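# Open day demo: why does the simulated robot spend so long looking at walls?

Posted 10/26/25 in Simulation and Training

I went to the Ultell open day and sat in on the household demo. The presenter ran a simulated home in Sestine on a big screen and we watched the robot's own view while it worked through a tidy-up task. We were given a link to the recorded views afterward and I have been going through them at home.

The first part is in the bathroom. The target was the purple soap dispenser on top of the toilet tank. The robot drove in, turned, and stopped for a few seconds with no arm motion at all.
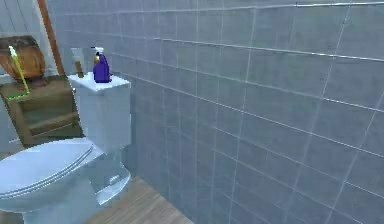
The presenter said the planner was "resolving the approach" and moved on. I have two things I would like to understand:

- Is the pause a computing delay, or does the robot need the time to work out where it is?
- Would the same pause show up on real hardware?

I have a background in conveyor controls, so technical replies are fine. I have never used Sestine.

**tilewright_50**

Both, in my experience. I ran Sestine for two years at a previous job. The base pose gets corrected against the room map each time the robot stops, and the grasp planner does not start until the pose error is under a limit. The limit is a config value. If the demo used the stock one, it is strict.

Tiled rooms are the slow case. A repeating grid gives the matcher many candidate positions that score nearly the same. Shift the estimate by one tile and the view still fits. It then has to wait for something that breaks the pattern, such as a corner or a door frame.
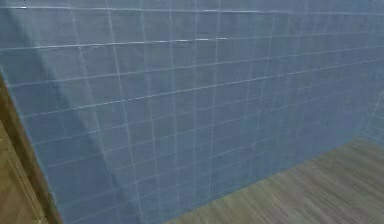

If the matcher cannot settle, the usual fallback is a small rotation of the base and another try. I have logged 12 of these in one bathroom run. To check whether that is what you saw, step through the recording and look for short turns with no forward travel. If the view is completely still, the time is going to the planner.

On real hardware it depends on the sensors. With a decent depth unit the tile problem mostly goes away, and you get reflections off glazed surfaces to deal with in its place. I would not carry timing numbers over from the simulator in either direction.

**mopbucket**

I was at the same open day and it didn't bother me. They all do that. Ask for the kitchen run next time, it's more interesting.

**j_harrow_controls**

Agree with the first reply on pose correction. I would add that the demo machine was probably rendering and planning on the same card, which stretches every pause. We saw this with Ranjbar scenes in March. Moving the renderer to a second machine cut our waits by nearly 50 percent with no change to the planner.

The kitchen recording is a better one for learning how the planner ranks objects. The knife and the two round fruits are close together on the dining table, and the brown bottle stands near the table's left edge. Each of those changes the cost of an approach. The toaster, pot and soap dispenser are on the island, so they belong to a separate surface and are planned separately.
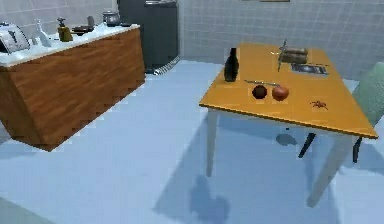
## Follow-up from the original poster

Thanks. I stepped through the bathroom recording and there are two short turns before the long stop, so I am putting the first part down to pose correction and the rest to the planner. I have asked Ultell which limit they used. I also asked whether the Jellance export includes the pose error as a column. If it does, I will post the plot in this thread.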